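Kaneo: seating corner, gallery and notes

Kaneo gallery – page 5
Updated 2023-10-14

The seating corner at Kaneo was refitted under the Wurnusance interiors programme. It has two tub armchairs, a small round side table between them, and a bin. This page has notes on layout, upholstery and upkeep. Earlier pages cover the corridor, the meeting rooms and the kitchen point.

Layout

The chairs stand along the far wall and face into the room. The table goes in the gap between them, within reach of a person sitting in either one. The first plan put the chairs at a right angle, one on the back wall and one on the side wall. With that layout the route past the side wall was too narrow for a trolley, and the plan was dropped. A third chair was considered and left out for the same reason.

The furniture is not fixed to the floor. Chairs tend to creep backwards with use, and the dark baseboard takes the knocks. The backs should be set clear of the wall after vacuuming, by the width of a hand. Lift the chairs to move them. Dragging pulls at the carpet pile and works the legs loose.

Clear floor in front of the seats is kept for people passing through. Deliveries and spare stock are not to be left there overnight.

Armchairs

Model: Arnen tub, fixed back, thick seat cushion
Quantity: 2
Covering: light grey upholstery fabric
Legs: short, dark
Supplier: Heffernan

The Arnen was picked over a square-armed model from the same supplier. The square arms took up more of the wall and had corners at knee height. The rounded shell is harder to clean down the inside of the arm, where crumbs collect against the seat cushion, and a crevice nozzle is needed there. The curved back gives decent support for a short wait. For longer sitting the seat is on the low side, and two visitors have asked for a higher chair. One is kept in the first meeting room and can be carried out on request.

Light grey was chosen to go with the walls. It shows ink and tea. Marks on the arms should be blotted with a damp white cloth and left to dry before a second go. Do not use the spray cleaner from the kitchen point, which left a ring on the sample piece. The full covers are cleaned by Heffernan under the supply agreement, once every 6 months.

Each chair has one square throw pillow in beige. The pillows are loose and go through an ordinary cool wash. They were not in the original order – they were added when the seats proved deep for shorter people. Prop them against the backrest at the end of the day.

Side table

The table has a round white top on a slim silver column, with a four-pronged base. A pedestal was preferred to a table with legs at the rim, as there is less to catch a foot on and the base can go close to the chairs. It holds a drink and a magazine. It will not take a person's weight, and bags belong on the floor.

The top is wiped daily with a soft cloth. Cups without a coaster have not marked it so far. The column should be checked for wobble when the chairs are moved, and tightened from underneath if needed. If the table rocks, turn it a few degrees on the carpet before reaching for the tools.

Pictures

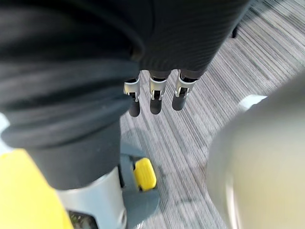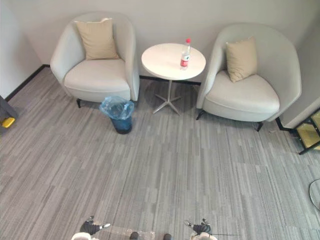

Second picture: the armchairs with their pillows, the side table and the lined bin on the striped carpet.

Bin

One small round bin, dark blue, with a plastic liner. Its place is by the table, on the side of the left-hand chair. It was tried behind the table first, where people did not see it and left their rubbish on the table top. The present position is slightly in the way when getting up from the left-hand chair, and it may be pushed back a little when the corner is busy.

Liners are the light blue ones from the store cupboard. Fold the loose edge over the rim, without tying it. The bin is emptied with the meeting room bins in the evening. Plastic bottles should go to the recycling point next to the kitchen, though plenty end up here and are sorted out later.

Carpet and walls

The grey striped carpet was kept from the earlier fit-out. Replacement was priced and put off, as wear in this corner was light compared with the corridor. The direction of the stripe helps when setting the chairs back in line. Vacuum along the stripe, then across it, with the brush head down. Chair legs leave small dents in the pile, which come up with a damp cloth and a blunt comb.

The walls are pale grey and white. Scuffs on the lower part come off with a soft eraser block if they are dealt with early. Older ones need touching in, and the tins for both colours are on the lower shelf of the store cupboard, marked with the room number. Stir for longer than seems needed – the grey settles badly.

The baseboards are wiped monthly. Dust gathers along the run behind the chairs, so both chairs and the table should come forward for this.

Glass and framed items

The glass near the seating is cleaned with a dry microfibre cloth first, then with a lightly damp one. Spray the cloth and keep liquid off the glass itself, in particular on tinted panels with metal frames, where it runs down and sits in the lower edge. Keep the vacuum head well away from anything made of glass that stands at floor level.

Costs

The refit allowance for the corner was 3000, covering the chairs, table, delivery and first clean. Pillows and bin came out of the general supplies budget. Nothing was spent on lighting. A floor lamp has been asked for and is still open, pending a check on the nearest socket. A trailing lead across the walkway is not acceptable, and a floor cover strip was turned down on appearance.

Outstanding

Spare felt pads for the chair legs, on order from Heffernan.
Second set of pillow covers, same beige, to allow for washing.
Touch-up of the white side wall near the floor, planned for the end of October.
Decision on the floor lamp.

Page 6 of the gallery covers the store cupboard and shelving.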